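10 Jan 2025

I promised to write something about learning to bake rye bread, and now it is January and I have no more excuses.

When we moved from Plikutdale to Andby in November, I could not find the bread I grew up with. The shops here have many loaves, but they are soft and a little sweet, and my mother would call them cake. So I decided to make my own. I had never kept a sourdough before. My first starter smelled of paint and I threw it out on day 9.

Kirsty Sedgwick from my evening English class gave me a spoon of hers in a jam jar. It was very lively. After two days it pushed the lid up and I had to wash the shelf.

## The flour

I tried three flours. The one I like most is a dark wholemeal rye from the mill at Odau, which I buy in a big paper sack. It drinks a lot of water, so do not be afraid if the dough looks like wet cement. You cannot knead it. You only stir with a strong spoon and scrape it into the tin.

The flat has a parquet floor, and rye flour goes into every gap of parquet. I sweep twice and still my socks are grey. 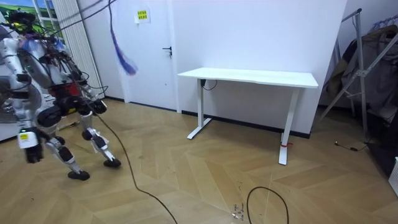

## What I do now

- In the evening I mix the starter with flour and warm water and cover it with a plate.
- In the morning I add the rest of the flour, the salt and a spoon of dark honey.
- It rises in the tin until small holes show on top.
- I bake it very hot at first, then lower, until the middle is 97 degrees or my patience is finished.

Then it must rest one whole day in a towel. My husband thinks this rule is cruel. Next I want to try caraway, and maybe the sunflower loaf that the bakery in Mabula used to make, if I can remember its flavour well enough.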